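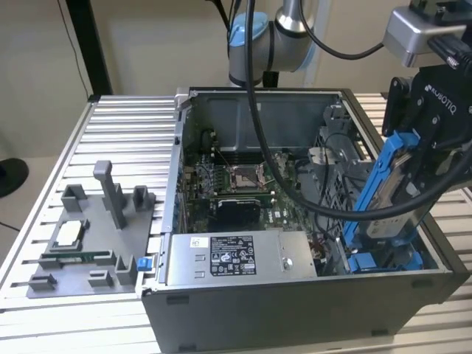 Princess Ambrosio asked in her reply to the March report whether the refurbished towers would be finished machines or "boxes of parts with a lid on." They will be finished machines, and this report sets out how far we have come.

April
By Virgilio Marquez

The Sebastian project was funded to put 68 used desktop computers back into service for the adult learning rooms at Fekholm. At the end of this period 40 are complete. A complete machine has a processor, memory and a drive fitted, starts up, and has run overnight without a fault.

Work on each tower follows the same order. The side panel comes off and the case is laid down so the motherboard faces up. We check the socket before the processor goes in, then fit the memory, then the drive in its caddy. Cables are done last. Most of our lost time in March was in the drive cage, where the old cables get in the way of the caddy. We now tie them back first — a small change, but it has helped.

Two boards had bent socket pins and have been set aside. One power supply failed under load and was replaced from stock. The graphics cards that came with the donated towers are staying in where they work, although the learning rooms do not strictly need them.

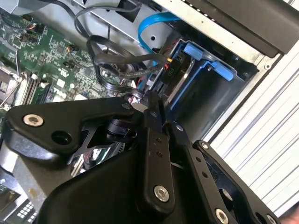

Memory remains the main shortage. The older boards will not accept the sticks we bought in the first round, so we spent 700 from the parts line on a matching type from Skikus. Delivery was slow and the last box arrived short. Skikus has agreed to send the rest. The parts line is still within budget, but there is not much left in it, and I would ask that the unused travel money be moved across.

Flora Dunbar has written up the assembly steps so that new people on the bench can follow them. The sheet still needs a page on front panel connectors, which are marked differently on almost every board we have opened.

Next period: finish the remaining towers, install the learning software, and hand over the first batch to Fekholm. The spare boards will be listed separately.

Comments

Joanne Bainbridge: Please send the parts receipts with the transfer request. I have no objection to moving the travel money.

Princess Tolentino: Can the first batch come with keyboards? Ours are in poor shape.

Virgilio Marquez: Yes, keyboards are included. Mice too. Receipts will follow tomorrow morning.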